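Care of Indoor Court Flooring: Workshop and Storage Tips

The Mollport Recreation Department issues the following guidance to schools, clubs and households that maintain a modular or hardwood playing surface. It applies to the practice hall at Borklow and to private courts of any size.

Daily cleaning. Sweep the court with a dry microfiber mop before the first session. Work in straight, overlapping passes from one baseline to the other, and shake the mop head outdoors. Spills should be blotted at once with a clean cloth.

Weekly cleaning. Mix 2 ounces of neutral floor cleaner into a bucket of cool water. Wring the mop until it no longer drips. Standing water can enter the joints between tiles and lift the edges of painted lines. Vinegar, ammonia and wax are not permitted on sealed wood.

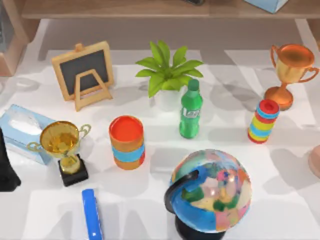
Loose tiles. Press each corner by hand until the tabs lock. If a tab is broken, replace the whole tile and keep the old one for color matching. Owners should store 10 spare tiles flat, away from direct sunlight.

Scuff marks. Rub lightly with a tennis ball fitted to the end of a broom handle. Marks that remain after two attempts may be treated with a soft white pad and a small amount of cleaner.

Nets and posts. Loosen the net tension at the end of each day. Wipe the winch and apply a drop of light machine oil every August. Post sleeves must be capped whenever the posts are removed.

Courts at Borklow close for cleaning at 7 p.m. Replacement caps and pads may be requested at the equipment window.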